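Section 2. Recording cloth handling with the hand-held gripper

Who should read this section

You fold and prepare garments at the Miveck workshop, and from June the Prakent folding cell will take over part of this work. The cell learns from recordings that you make yourself. You do not need to know programming. You need to know cloth, and you know it already.

What changes for you

The cell will do the first fold of plain dark pieces. Sorting, checking of seams and the final fold stay with the people at the mat. During the recording weeks, each worker records for 2 hours in a shift and does the normal work in the remaining time. Recording hours are paid as working hours. They are not compared with your usual folding speed, and the shift leader does not see them by name.

Before you start

1. Put the cloth on the mat, spread or in a heap, as the task card says.
2. Move loose papers to the side, so the cloth can not pull them.
3. Check that the three screws of the rear plate are tight. If one turns by finger, do not record and report it.
4. Tie back long sleeves and cords. Rings may stay on if they do not catch on the grip.

Gripping and moving the cloth

5. Hold the grip with the fingers around its lower part. Do not squeeze yet.
6. Bring the yellow fingers to the cloth and let them come on both sides of one fold.
7. Squeeze slowly until the cloth is held between them.
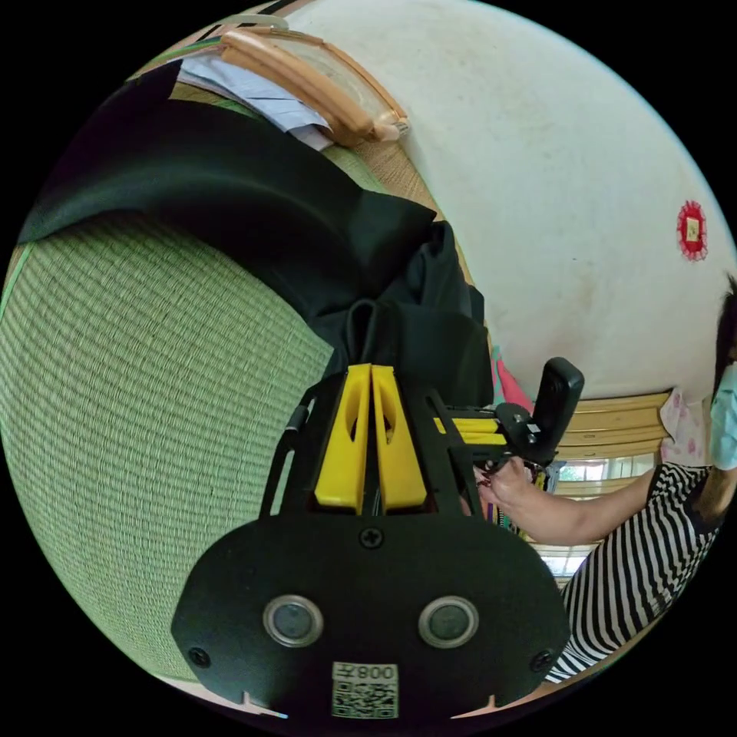
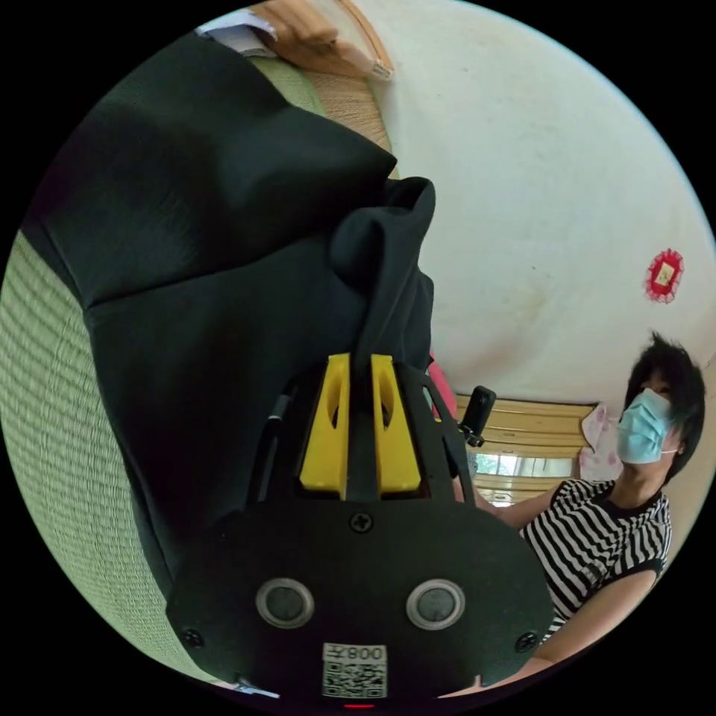
8. Lift or pull in one calm movement. Look at the cloth and the fingers during the whole movement.
9. Open the grip completely before you take the fingers away.

Note: A grip that slips is also a useful recording. Continue and try again in the same recording. Please do not delete it.

Caution: Keep your free hand away from the yellow fingers when you squeeze. The pressure is not strong, but the skin can be pinched.

Saving the work

10. Write the task number and the fabric type in the Jastari log. The number of the gripper is on its label.
11. Rest your wrist before the next task. If you feel pain, stop for this day and change to sorting. You do not need a permission for this.

If the log shows error 41, the recording was not saved. Repeat the task one time. If the error comes again, exchange the gripper at the Tveit service desk, internal phone 1098.

Questions about working hours after June are answered in section 5. The daily cleaning of the gripper is in section 3.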